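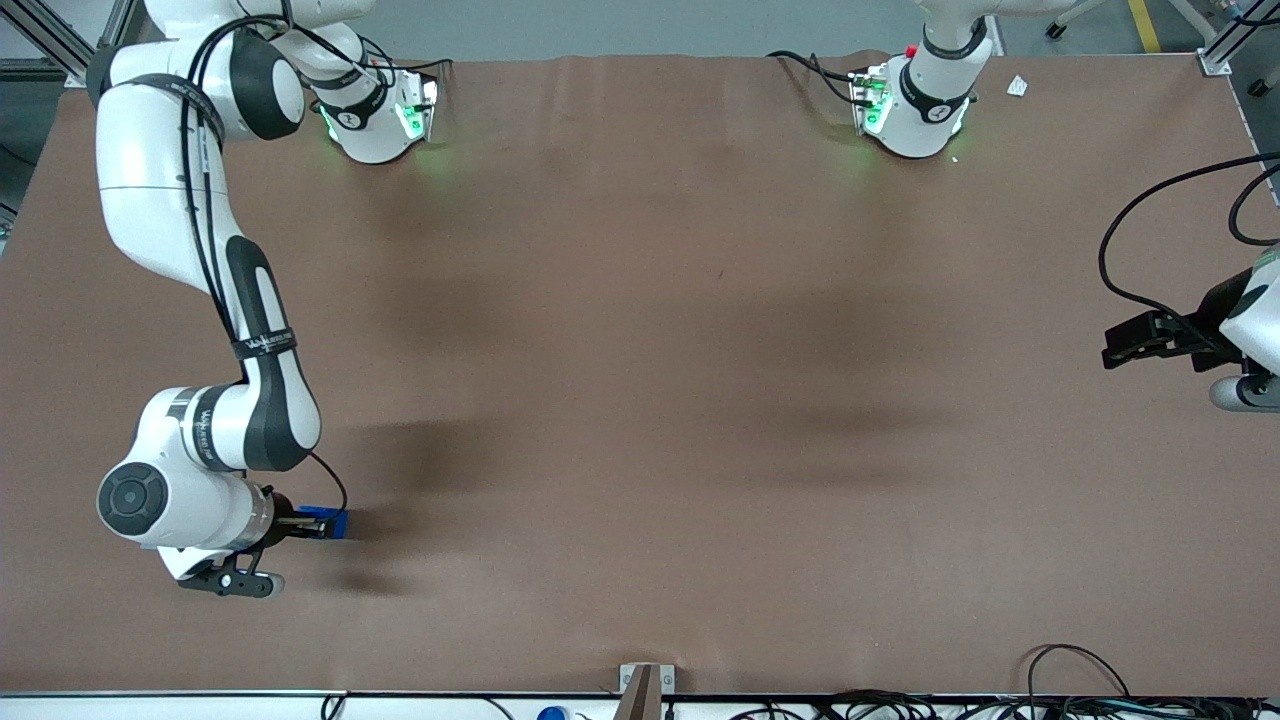

How do I get a loose figure to stand on its base without wearing out the foot peg holes?

Warm the base peg first, line it up with the hole in the heel, and press straight down with the knee locked. Don't twist the foot to seat it. The full procedure is in section 4 below.

Section 4. Mounting figures on the Skistden riser stand

The Skistden riser holds up to 28 figures on 3 steps. It fits most 5.5-inch and 6-inch action figures with a peg hole in at least one foot. Figures with flat, solid feet need the waist clips, sold separately by Prerkance as part no. 953.

Before you start

Lay out the figures in the order you want them shown, tallest at the back. Put capes, belts and weapons to one side. Check each leg joint. A vintage figure with a worn rubber leg band will lean whatever you do with the peg, and should go on a waist clip.

4.1 Fitting the pegs

1. Snap the pegs off the plastic tree and trim any leftover nub with a hobby knife.
2. Sort them by size. The small pegs have a smooth top and the large pegs have a ring around the top.
3. Push one peg into each position you plan to use. It should click.
4. Leave unused positions empty. Pegs that stay in for a long time without a figure tend to collect dust around the collar.

Note: Risers made before the Farum revision take small pegs only. The older risers have square corners.

4.2 Mounting a figure

1. Soak a cloth in warm tap water, wring it out, and hold it on the peg for 39 seconds.
2. Dry the peg.
3. Straighten the leg you are going to mount. Leave the other one free.
4. Hold the figure by the thigh and lower the heel hole onto the peg.
5. Press straight down until the sole is flat on the step.
6. Pose the free leg, then the arms, then the head.
7. Put back accessories last, lightest first.

Caution: Do not use boiling water or a hair dryer. Softer vinyl boots can warp and the paint on molded trim may lift.

Caution: Never hold a figure by the head or by a removable chest plate while pressing it down.

4.3 Winged and caped figures

Wings and heavy cloth capes pull the figure backward. Mount these on the top step, against the back panel, and lean the torso slightly forward. If the figure still tips, add the Adebisi support rod:

1. Slide the rod into the slot behind the peg.
2. Raise the cradle to just under the shoulder blades.
3. Tighten the thumbscrew by hand only.

The rod is clear and hard to see from the front – check that it is out of the way before you lift a figure off.

4.4 Removing a figure

Hold the step down with one hand. Grip the figure at the ankle and pull straight up. If it sticks, warm the ankle with the damp cloth and try again. A peg that comes away inside the foot can be drawn out with flat-nose pliers, with a scrap of cloth over the jaws.

Replacement pegs are listed with the other spare parts in section 7.

Revised 1 October 2022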